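What We're Buying for the Bench This Year

Posted Jan 4, 2026

I spent most of the break with a spreadsheet open, so this post is about money. A few people asked last September what it costs to keep one robot arm busy on one table, and I said I would write it up once I had a full year of receipts. I now have them, minus two that I am fairly sure went through the wash.

The arm itself was paid for before I took over the budget, so it does not appear in any of this. What does appear is everything that has to be around the arm for it to be useful. That came to 2,252 dollars last year. I had planned for 1,135. Most of the difference was cables, camera mounts and replacement gripper fingers, in that order.

Cables first. When I wrote the original plan I gave cabling one line and 80 dollars. That covered what we needed on the first day. It did not cover spares, and it did not cover the longer ones we bought after we moved the camera up to the wrist. A cable on a wrist needs slack or it pulls at the connector every time the joint turns, and slack means it swings out to the side and sooner or later catches on something. We went through three before I stopped buying the cheapest kind.
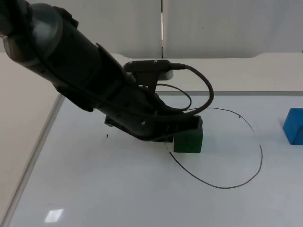 Gripper on the green cube, with the wrist cables looping out to the right.

For this year I have put 400 dollars in for cables and strain relief together. I got quotes from Cillis and from Aranda. Aranda is cheaper per cable but only sells in packs, and the pack includes a length we would never use. Cillis will cut to length and is slower. I am going with Cillis for the wrist and buying whatever is on the shelf for the rest.

The second line is the camera mount. Ours is a flat bracket held on with small screws, and it works. The trouble is that any time somebody takes it off and puts it back, the view shifts a little and we have to calibrate again. That is half a morning. Fostis makes a mount with locating pins that is supposed to go back in the same position every time. It costs more than I like for a piece of black metal. Rosalinda Dalisay, who runs the bench two days a week and does most of the recalibrating, asked me to count her hours as part of the price of the old one. I did, and the Fostis mount went on the list.

The third line is fingers. The pads wear and then cubes start to slip. I have budgeted two sets, and if we need a third it will come out of whatever is left over.

Now the things that cost almost nothing. We do most of our placing tests with plain colored blocks and a whiteboard laid on the table. You draw a shape with a marker, and that is the target. If you want a different target you wipe it off and draw another one. I looked seriously at a printed target mat from Viteo, which has a grid and comes with its own software. It is a nice product. I could not find a test we run now that it would improve enough to pay for, so it has moved to the bottom of the sheet with a question mark.

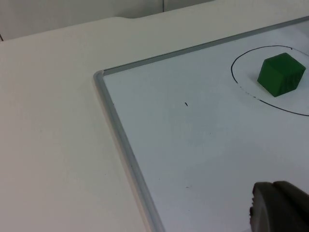

Green cube inside a marker ellipse on the whiteboard, from the wrist camera.

The whiteboard does have a drawback that belongs in the budget discussion. Marker lines wear off. When a line gets faint, two people can disagree about where the edge of the target is, and then the results from one day do not match the results from the next. My answer is to redraw the outline at the start of each session and to buy markers by the box. We also keep one good eraser that does not leave this room.

The other cheap item is light. Our tabletop is glossy enough to throw back a reflection, and a bright patch in the wrong place can confuse the camera. I priced a diffuser panel and also a roll of matte covering for the table. The covering is less money and can be replaced when it gets scratched up, so I will try that first, on half the table, and compare.

If you are putting together your own first-year plan, my advice is to price the arm and then make a separate sheet for everything that touches it. Write down spares as their own line. Ask the person who does the daily work what they had to fix last month, and how long it took. I did not do that the first time.

The order to Cillis goes in as soon as I have measured the wrist run again. I wrote the length on a sticky note in the fall and can't find it.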